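# Table clearing (household robotics)

**Table clearing** is a household chore often used to test robots with arms. Cups, coasters and other small tableware have to be moved to a tray, a shelf or a sink without breakage. A person does it while talking on the phone. Whether a machine can yet do it in an ordinary home is disputed, and the published evidence is thin.

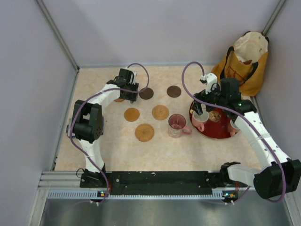 Most trials are run on a bench, with walls on several sides and arms bolted in place. Critics say this removes the hard parts -- clutter, bad light, children. Yasmine Lahlou, who reviewed home-robot claims for the newsletter *Casance*, noted that makers tend to report their best run and leave out the resets.

## Grasping

Mugs look easy and are not. Handles point in any direction, and glossy surfaces throw glare that can confuse a camera.

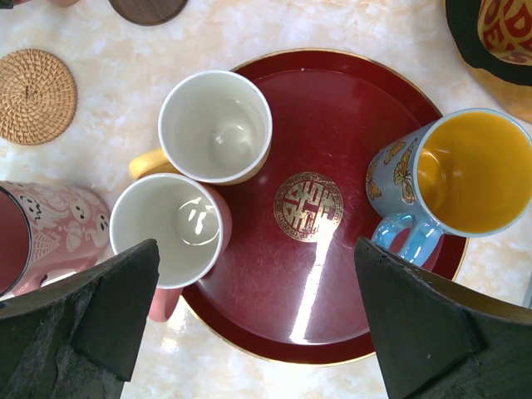 *Mugs on and beside a round red tray, viewed from the gripper.*

In a February trial by the firm Prolteo, two arms were given 40 attempts at moving a mug by its handle. The firm counted 59 percent as successes. Jin-sol Nam, an outside reader of the report, objected that a mug set down on its side had been scored as a success. 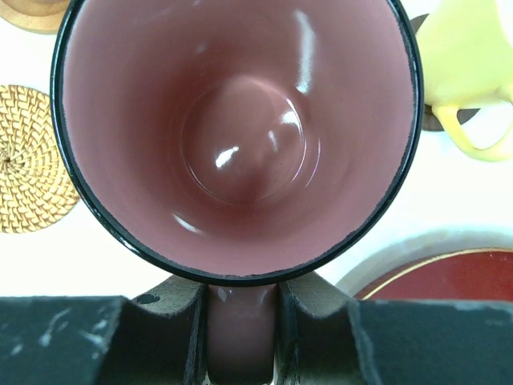

A firm hold on a handle is only one step. The mug must still be carried level, placed and let go, and a full mug is a different problem from an empty one. Prolteo tested no full mugs.

## Outlook

Pichit Chantharasri has predicted useful home machines within six years. Similar forecasts have been made before -- and missed. No product on sale from Prolteo or its rival Konitz clears a table unattended.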